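Opinion > Work & Machines > The Bench Column

The Polite Failure

14 comments | 70 shares

The incident report from the Vanditz lab in Craddock is two pages long and contains the word "nominal" more often than I would like from a document about a spill. In October a two-armed robot running Rikel's handling software let go of a sample tube a little above its slot. The tube bounced off the rack, the cap came loose, and the contents went across the bench. The robot then closed its gripper on nothing, moved to the next position and carried on. It placed nothing, very carefully, 330 times before the morning shift came in.

Every one of those placements was logged as a success.

I've read a fair number of these reports, and the drop never bothers me much. People drop tubes. I once dropped a whole tray of them and said a word that was not "nominal." What bothers me is a machine that checks whether its fingers have reached the commanded width and takes that as proof that something is between them. Noraritz, which installed the cell, calls this "a gap in grasp verification." My bank would call it a gap in account verification if I withdrew money I didn't have, and it would send a letter.

The fix on offer is a software option, priced at 1,075 dollars per arm. It compares what the gripper feels with what the camera sees and stops if they disagree. I had assumed, in my innocence, that this was the product.
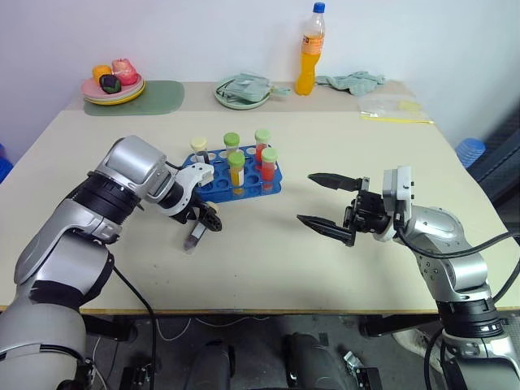
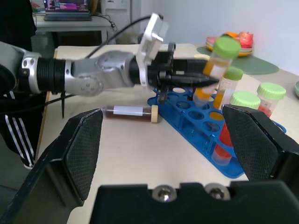 My own view is that an arm that can't tell whether it is holding anything should not be left alone overnight with anything you would mind mopping up. Sell the check with the arm, switched on, and make the customer sign something to turn it off. Vanditz says slots and tubes are the easy case, being all the same shape. Fine, but look at how little room there is in the easy case: clear tubes with colored liquid in them, a rack full of round holes, and two pointed black fingers that have to find the right one. A person doing that job looks down every few seconds without being paid extra for it.

Rikel has told its customers that throughput was unaffected by the incident. I believe them completely.

Get The Bench Column by email. By subscribing you agree to our use of cookies.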